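Sallow project: progress report to the Casitz fund
12/01/2018

Work package 2, motion planning and control

The planner rewrite is finished and has replaced the old one on the bench. Both side arms are now planned together, so neither has to be parked while the other moves. The log holds 3487 planned motions since the change. Of these, 31 were stopped by the collision check before the arm moved. We have been through all of them, and most came from a wrong height for the raised board in the model. That value has been corrected.

Grasp selection for clear and tinted plastic is still behind schedule. The depth data has gaps on these surfaces, and the Nurmi module fills them with a guess that is sometimes too low.
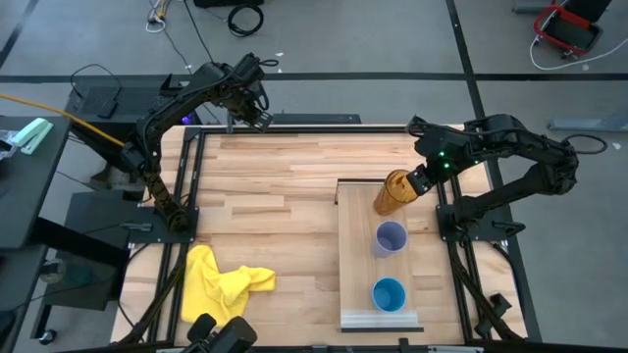
Bench set-up for the bottle and cup task, with the amber bottle held in the right gripper.

We have added a second check on the grasp pose, which costs 5 ms per cycle. The cloth task uses the same planner but has its own perception code, and we have not changed that in this period.

Next period: move the logging tools to Skumau, finish the grasp tests on plastic and deliver the written interface description, now due in February. Spending is within budget and we ask for no change to the plan.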